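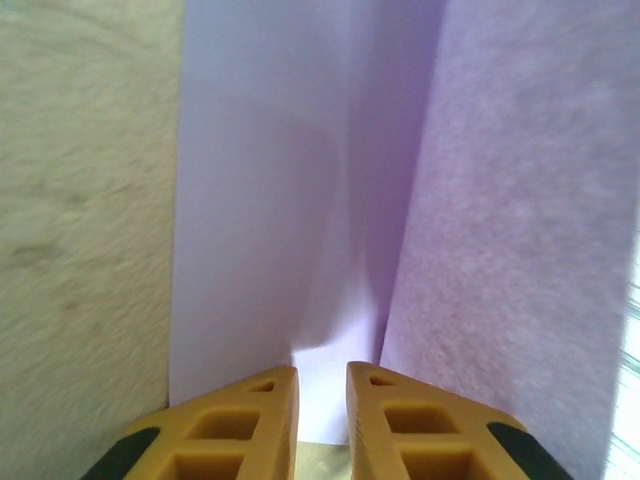
Gerance Releases Kumby 2 Paper Line for Schools and Print Shops

January 15, 2022 — Gerance, a maker of uncoated colored papers, today announced Kumby 2, a revised line of text and cover sheets for classroom, craft and short-run print use. The line replaces the original Kumby series, which will be sold until stock runs out.

Kumby 2 is offered in 19 colors and two weights. All sheets are dyed in the pulp, so cut and folded edges keep the color of the face. The finish is matte on both sides. Grain direction is now printed on the end label of each pack.

The main change is in the fiber blend. Long-fiber content was raised to reduce cracking along the fold in the cover weight. In tests at the Krawczyk mill, cover sheets were folded and reopened up to 79 times across the grain before the surface split.

"Most complaints about the first series were about folds," said Bożena Wasilewska, product manager for Kumby. "We changed the blend and the drying schedule and left the sizing alone, as printers had already set up their machines for it." 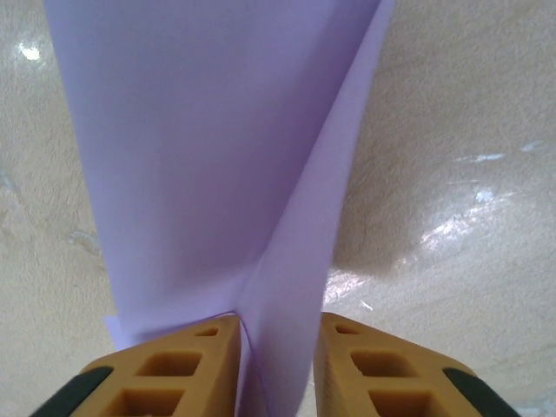 Folded lavender paper.

Text weight sheets are suitable for laser and inkjet printers. Cover weight sheets should be fed from the bypass tray. Gerance advises scoring cover weight before folding against the grain, and storing opened packs flat in their wrappers.

Orders will be handled by Skerkeo, which has distributed Gerance papers to schools since October. Packs may be mixed by color within a carton — 12 packs per carton, one weight only. Swatch books are available to trade customers on request.

"The carton rule is new and it affects reorders," said Savvas Vasilakis, head of sales at Skerkeo. "Customers with standing orders should check their weights before the next shipment."

Item codes from the first series will not carry over. A conversion table is included with the price list.

Search press releases Enter keyword Go

Last updated: January 2022

Press contact: Tahira Soomro, Gerance | © Gerance. All rights reserved. | Back to top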